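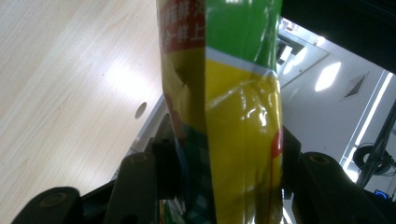 Nillix Hand Gripper Finger Kit: A Review From the Repair Bench

I put off buying the Nillix finger kit for most of the summer. We look after a handful of hand-held grippers at our shop, the kind with two black plastic fingers on linked segments, and I have seen enough replacement kits to distrust any box that says "drop-in." In October two of our older sets had gotten sloppy enough that I gave up and ordered one.

The short version is that it's a decent set of fingers sold with poor instructions and one claim I don't believe.

What you get

Left and right finger assemblies, a bag of screws, spare inner pads, a hex key and a folded sheet. The hex key is soft. Mine rounded over on the second screw and I went back to my own. The sheet has four drawings, and one of them shows the left finger on the right side. Weidong Ye, who shares the bench with me, followed it as drawn and had to take everything apart again.

Setting it up

The seller says you can change both fingers during a coffee break. I needed most of a morning, and I've done this before. Taking the old fingers off is easy. The trouble starts at the joints. Tighten the joint screws the way you would tighten anything else and the segments bind, so the finger closes in little jerks. Back them off too far and you're right where you started with the worn set. What worked for me was to run each screw in until the joint dragged, back it out a hair, then open and close the finger by hand a few dozen times before touching it again.

Do the left side completely before you start the right. If you adjust them together you end up chasing one with the other, and I lost half an hour that way.

The pads push into a slot and are supposed to hold by friction. Two of mine didn't. I cleaned the slot with alcohol and put a dab of contact glue at the back end, where I can still pick it loose later. The sheet says nothing about glue either way.

Testing with snack bags

I don't trust foam blocks for checking a new set of fingers. Any gripper can hold a foam block. We use snack bags from the grocery down the street, usually the shiny ones with Chinese printing, in greens and yellows with a red panel up top. The plastic creases where the fingers press, which makes it easy to see which side is doing the work. If one finger digs in and the other just leans there, I go back to the joints.

My first try looked fine on an empty grip and was bad with a bag in it. The right finger got there early and pushed everything over to the left. Another small turn on the left joints fixed most of that. Not all. There's still a bit of lean if I close slowly, and I've stopped fighting it.

I also hold the bag straight up and look along it while I turn the tool over. Sideways twist shows up there long before it shows up in any measurement I know how to take.

Upkeep

The listing says "maintenance free," and that is the claim I don't believe. I checked the joints after 256 grips and one screw on the lower left segment had already crept. At 303 it had moved again, so I pulled it and used a drop of the weak threadlocker. Keep it off the plastic. Costel Trajkovski uses the strong stuff on his and I wish him luck getting those screws out.

Wipe the pads with a damp cloth at the end of the day. Bags leave a film, even sealed ones, and a pad with film on it feels exactly like a pad that's worn out. I threw away a good pair before I figured that out.

Don't oil the joints. I tried it on the old set and it picked up every bit of dust on the bench.

Complaints

No spare joint screws of the long size, only the short ones. No torque figure anywhere. I wrote to Nillix to ask for one and got back a link to the same folded sheet.

Would I buy it again?

For a tool whose fingers are really worn, yes, grudgingly. If yours only feel loose, clean the pads and go over the joint screws first, and keep your money until that stops helping. I'll check the threadlocked screw again next month. I've left the other old set alone for now.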